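November 13, 2019. Filed under Visits

An afternoon at the Gollau hall

I've wanted to get inside the old hall at Gollau for ages, and the open day finally gave me an excuse. It was 20 minutes on the bus and then a walk uphill past the Wallner yard, where you can still see the old sign over the gate. Regula Stöckli met our group at the door, handed out name stickers and told us to leave our coats anywhere we liked. I was there with Ingegerd Moen from my evening class, who had brought a notebook and filled most of it.

The first thing you do in that room is look up. What a ceiling! White corrugated metal, with gray steel beams running through it in these great big curves, so the whole place feels like it's leaning into a bend. I had expected something dim and a bit grim, going by the street side, and it's so bright in there.

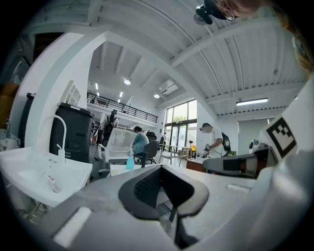

Severin Koller, who took us through the building, used to work upstairs and has a soft spot for the mezzanine. There's a balcony up there with a black railing of plain vertical bars, and beneath it a wall of tall glass windows and doors with green leaves right outside. He told us they argued for a whole summer over whether to keep that railing. I'm so glad it stayed (Ingegerd would have painted it red, but she'd paint anything red). Somebody asked about heating and got a very long answer, which I'll spare you, except that January sounds chilly.

After that we were free to wander, and this was the part I liked best. I love a room where people are in the middle of things. There were white tables on thin legs, office chairs pulled up wherever someone needed one, bins and trays and cables on the floor, and people happy to look up and chat for a minute before getting back to it. One of the benches had small household bits and pieces being picked up and moved over a big shallow white tray, and I stood there far longer than I meant to.
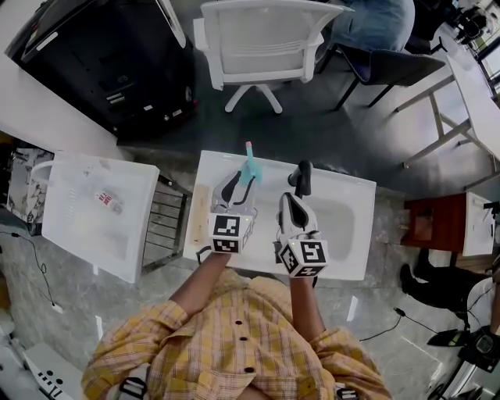 Over the white tray, with a light blue, pink-tipped piece held on the left and the storage bin alongside.

I'm a hopeless tidier at home, so I came away with bin envy. A plain white plastic one with a handle, nothing fancy, and I want a whole shelf of them now.

Coffee was upstairs, with a plum cake that Dirceu Xavier had baked in two enormous pans. I had two slices. Fabian Ruchti gave a short talk on the history of the building, with 13 slides and some wonderful old photos of the street before the trees went in. Ask him about the flood if you get the chance!

Getting there: take the 158 to the last stop and keep left at the fork. The next open day is planned for July, and you need to put your name down at the front desk. Groups are kept small, so go early. The door on the yard side sticks, give it a good push.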